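Week 4 handout: buying a hand-held gripper kit

OK, so last week we talked about why anybody would want to collect demonstrations by hand when there's a perfectly good robot arm to drive around. This week is the shopping part! I promised you I'd go through the Clestodel kit the way I'd go through any product before I put my name on a purchase order, and these are my notes, tidied up a little.

What you get in the box: a pair of grippers, the marker cubes that mount on them, cables, and a license for the Utix recording software. No arm. You hold the grippers yourself, and the cubes carry printed square patterns so a camera can work out where each hand is and which way it's turned. The arm comes later and learns from whatever you recorded.

I started with cloth because cloth is mean. A block stays where you put it, but fabric sags and wrinkles and hides its own corners (and anything lying behind it). If a kit lets you pick up two corners and hold an edge straight without swearing, I'm already half sold. 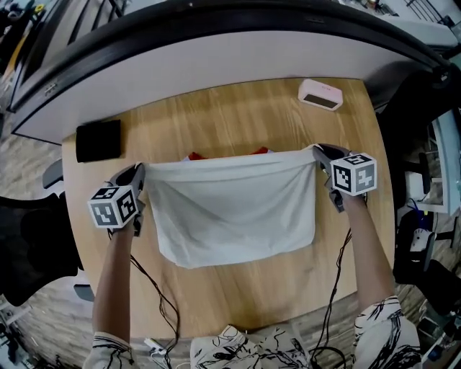 Now, the jaws. I like them a lot for thin stuff. They come to a narrow tip, and pinching one layer of a hem felt natural after a morning of practice. My wrists did get tired, though, and Napaporn Intarasuk, who has much smaller hands than mine, wanted a shorter handle. Clestodel sells only the one size. Ask about that before you buy!

Cables are my biggest complaint. Each gripper has its own run, and you have to think about where they go every time you reach across your body. Tape them down, or route them off the near side of the table and leave slack.

Recording: I did 141 folds over two days at Bendbridge and kept 123. Most of the ones I threw out were my own fault, with a cube turned too far from the camera. Utix flags these when you play them back, but I'd much prefer a beep while I'm still holding the cloth.

For Thursday, read Sombat Meesuk's notes on the Nuchit kit and write me a page comparing the two. Tell me which one you'd buy for a lab with 3 students and one table, and what you'd ask the seller first.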